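Lelura (handling kit)

Lelura is a tabletop robot handling kit sold by Rolteck. It consists of a light arm, a two-finger gripper, a small camera fixed at the wrist and a set of practice tasks using ordinary household and office goods. It is sold mainly to colleges and small workshops.

History

The kit grew out of an earlier arm called Sketidano, which had a suction cup and no camera. Asger Overgaard, who led the redesign, replaced the cup with a pair of tapered fingers so that the arm could pick up narrow, round objects. The first version went on sale in December and sold 1144 units before it was revised. The revision changed the finger mounts and the cable route — both had been common causes of complaint.

Design

The arm has six joints and is clamped to the edge of a desk. The fingers close in parallel and can be swapped without tools. The wrist camera looks down past the fingertips, so the tips themselves usually appear blurred at the bottom of the picture. Software is supplied on a memory stick and runs on a normal laptop. Each kit comes with a licence for 7 users.

Practice tasks

The tasks are graded by difficulty. Early ones involve blocks and cups. Later ones use stationery, including whiteboard markers and their caps, which roll easily and have shiny surfaces that can confuse the camera. In the cap task the arm has to pick up a loose cap, turn it to face the right way and push it over the tip of a marker. Caps and pens may be laid out on plain or patterned paper.

Reception

A review in the trade newsletter Wannasri praised the clear manual and the quick set-up, but found the gripper slow and the clamp too weak for thin desks. It also noted that the fingertip pads wore smooth after nearly 3000 grasps. Replacement pads are sold in pairs. Rolteck later added a wider clamp as a paid extra — owners of the first version can fit it with an adaptor plate.
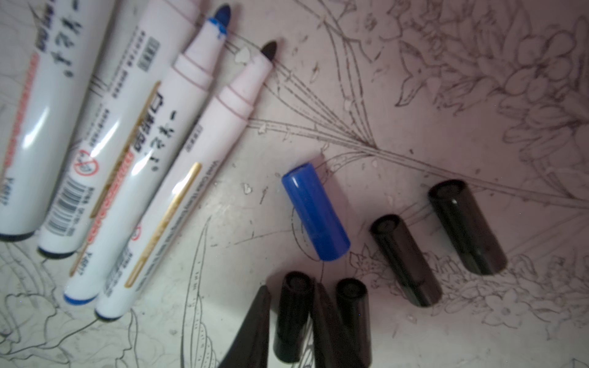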